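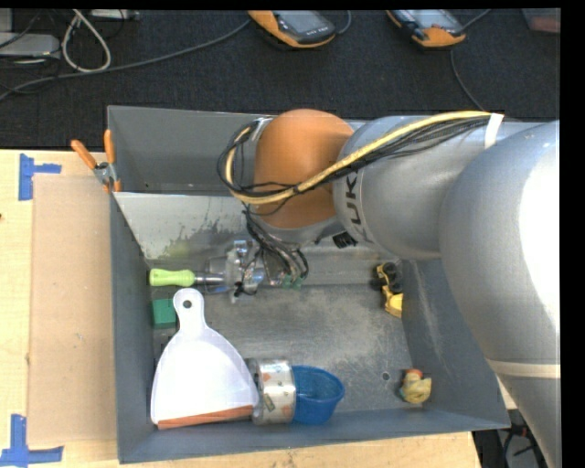
4 min read

Magazine > Automation > Features

Filling the bin

At Jornport, the unit of production is the attempt. One attempt is a single reach by the arm into a metal bin, one closure of the gripper and one lift, recorded with the camera view, the joint positions and a label. A labelled attempt is worth the same to the learning system whether the object comes up or stays where it was.

The project is called Prorex. Its aim is a grasping policy that works on household and workshop goods it has not met before, without a CAD model of any of them. Silvana Lopes, who runs data collection, describes the task in terms of coverage.

"The network interpolates reasonably well and extrapolates badly," she says. "If all your training objects are boxes, you have a box picker. So we look at where the shapes are thin on the ground and go shopping."

The shopping is evident in the bin. A white plastic dustpan shares the floor with a blue cup on its side, a yellow rubber duck and a small green block. A tool with a ridged lime green handle sits at the gripper, and a pair of orange-handled pliers hangs over the rim. The orange-jointed arm is a standard industrial type with its cables dressed along the outside, where a technician can get at them.

Each object in the pool is there for a geometric reason. Dustpans offer a wide, shallow scoop that most grippers cannot span, and a handle that they can. Cups permit a rim grasp or a body grasp depending on how they have landed. Ducks have almost no parallel surfaces. Long-handled tools have a centre of mass some distance from the obvious place to hold them, and tend to rotate when lifted.

The pool currently stands at 547 objects. A set is drawn from it at random, tipped into the bin and left as it falls. Operators are instructed not to tidy. Early sets were arranged by hand, and the resulting model performed well on objects that had been politely spaced and poorly on everything else. Those recordings are still on the server but are no longer used for training.

Sets are changed every 4 hours. In that time the arm works through a mixture of attempts proposed by the current model and attempts sampled with added noise. The noise is deliberate. A model trained only on its own preferred grasps accumulates evidence about a narrow band of behaviour, and its confidence elsewhere is unearned. Lopes puts the proportion of noisy attempts high at the start of a round and lowers it as the round proceeds.

A round is 3000 attempts. At the end of it the model is retrained and compared with its predecessor on a held-out group of objects kept in a locked cupboard. Prorex has completed five rounds.

Labelling is largely automatic. The gripper reports its opening width after closure, and a second reading is taken at the top of the lift. If both exceed a threshold, the attempt is scored as a success. Thin items defeat this check, as the fingers close almost completely whether or not anything is between them. For these, the software subtracts the camera view before the lift from the view after it, and doubtful cases go to a person.

The bin itself introduces problems. Metal walls produce specular highlights that shift with the arm's shadow, and objects resting against a wall leave no clearance for one of the fingers. Fekitz, an integrator that has trialled the Prorex model on its own line, asked for more wall and corner cases after finding that the last items in a tote were consistently the slowest to clear. The sampling was adjusted in August to favour them.

Transfer between cells remains unresolved. A duplicate cell at Pintér uses the same gripper under different lighting, and the model loses accuracy there until it has seen some local data. How much local data is enough is the subject of the next round. Lopes would prefer a small, fixed quantity that an installer could collect in a shift.

13/08/2019

Shares: 5 | Comments: 4

We use cookies to improve your experience on this site. By continuing to browse, you agree to our cookie policy.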